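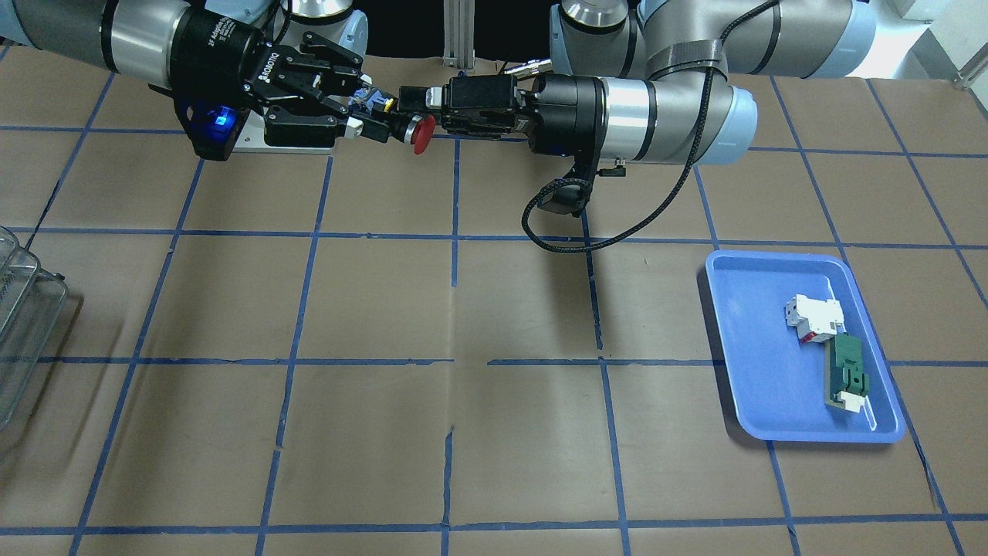

Brown paper, blue tape and a red push button.

23 Sep 2020

I have given up my desk at Veloso. The lease on the shared office ran until November, but Modupe Garba wanted the space sooner and I let her have it. I had used it twice since March.

Working from the back bedroom has gone better than I expected. The commute to Drolville took me 29 minutes each way on a good day, and I don't miss it. I do miss the walk from the station, so I now go out before breakfast and do the same distance, down to the allotments and back. It is 3,000 steps if I take the lower path - less if it has rained and I stay on the road.

The afternoons are harder. I get very little written after lunch. I have moved invoices and phone calls to that part of the day and kept the mornings for drafts. I aim for 2,000 words and usually stop short.

Joaquim Moreira lent me a proper chair, which helped my back within a week. I still need a lamp, as the window faces north and it will be dark by four before long. Américo says to get one with a clamp. The ones I have looked at cost 30 pounds or more, so I am waiting to see if the office sells off its old ones.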